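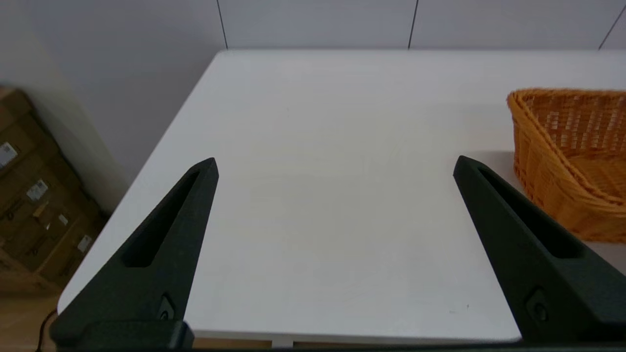

Why does the Prulero gripper report a different opening width after each power cycle?

The controller takes whatever position the fingers are in at startup as its zero, unless homing on boot is turned on. Turn it on under Gripper, Startup, then save to the controller and restart.

Ticket status: Open, waiting on customer
Product: Prulero two-finger gripper, wrist camera option
Compared against: Dahlgren parallel gripper, same arm
Controller: Handdale
Opened: Tuesday, July 10, 2018

Reported problem
Customer is trying out both grippers on one arm before choosing a set for the Prarberg cell. The Dahlgren repeats its open position. The Prulero does not. Commanded to full open, it stops short by up to 12 mm, and the error changes after a restart. Close force looks normal on both.

Log

Entry 1
Asked for the startup settings file. Homing on boot was off. Customer says it was turned off during the Dahlgren trial, as that unit homes itself and the extra move tripped a timeout. The setting is stored per arm, so it carried over when the grippers were swapped.

Entry 2
Customer turned homing on and ran 1000 open and close cycles, no load. Open position held within tolerance until the first restart. After the restart the gripper faulted with code 18 (home not found).

Entry 3
Code 18 means the finger drive did not reach its end stop in the allowed time. Asked customer to check:
- fingers are seated fully on the mounting blocks
- base screws are snug on both sides
- homing speed is not set below the default

Homing speed was at the value used for the Dahlgren, well under ours. Reset to default. Fault cleared and has not come back in 12 restarts.

Entry 4
Full open is now repeatable. New question from customer: the fingers show in the wrist camera view at full open, and the part finder sometimes picks a finger edge as a part edge. The Dahlgren trial used a camera on a side bracket and did not have this.

With the wrist mount, both fingers stay in view at full open. Moving the camera back will not clear them. Use a mask in the part finder instead. Jog to full open, draw one mask over each finger, leave a small margin and save it with the gripper profile. If picks are made from a partly open position, save a second mask for that width. The masks do not follow the fingers.

Entry 5
Customer saved the full open mask. False edges gone at that width. They still get the odd one at half open, where no mask has been saved yet. Sent the steps again with the menu path for firmware without the profile tab.

Entry 6
Customer asked whether the two grippers can share one profile for the comparison. They can't. Homing, speed limits and masks all need to be separate. Recommended copying the arm profile, renaming it for each gripper and loading the right one at every swap.

Pending: half open mask and a fresh settings file from both profiles. Ticket stays open until the files are received.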